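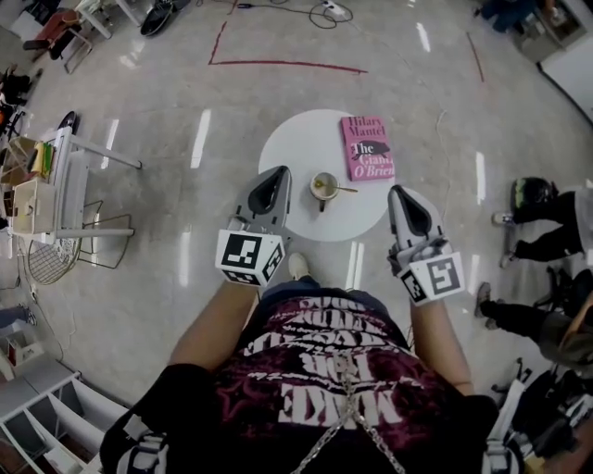

The reading table: your questions

What is it?
One round white table, a book and something to drink. I leave a book out, you sit down and read as much of it as you fancy. I started it in March 2018 with a box of my own paperbacks and it's been going ever since!

What's out at the moment?
Hilary Mantel's The Giant, O'Brien, the pink hardcover. I'm on my second go through it and still finding bits I'd skated over the first time.

Is it a long one?
Not by her standards. If you've been put off by the size of the Cromwell books, start with this — you could get through it in a weekend, though I took most of June (I'm slow, and I kept going back).

Can I drink while I read?
Please do. Cup to one side of the book, never on top of it, and leave your spoon in the cup or on a saucer. Frauke Wegener once put a sticky teaspoon down in the middle of chapter two and we both still wince.

Can I take the book home?
Not the one on the table, sorry. I've got up to 200 others you can borrow, though, so ask me and I'll have a rummage. Keep it for 27 days, longer if you drop me a line.

Do you mind folded corners?
Yes! Use a bus ticket, a receipt, anything flat. Pencil notes are fine by me and I rather like reading them.

Who picks the next book?
Whoever finishes the current one first. Indrek Org has already told me he wants something with a map in it, so we'll see — Siu-ming Mak is only a few pages behind him.

Can I give you books?
Yes, hardbacks especially, as they lie open nicely. No encyclopaedias please, I've nowhere left to put them.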